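4. Setting up your first parody draft

Flurnico ships with 54 author voices. The box says they're funny. Treat that as a claim to be tested.

1. Open Library, then Voices, and pick one.
2. Paste in an opening of no more than 700 words. Longer ones are accepted, but the end gets ignored.
3. Set Wrongness to 15. The default is 80, and at 80 every novelist sounds like the same drunk pirate.

Note: "Smart Humour" has been on the menu since January. I can't find a setting it changes.

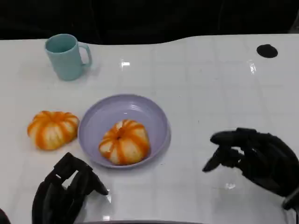

4. Press Draft, then read the result out loud. If you don't laugh, lower Wrongness and try again.
5. Save to the Prumholm folder before you close the window -- autosave covers titles only, whatever the welcome screen tells you.

Caution: Don't use the Publish button until you've checked who owns the original book. The built-in rights check looks at the title and nothing else.

Joris Van der Linden, revised Thu 21 March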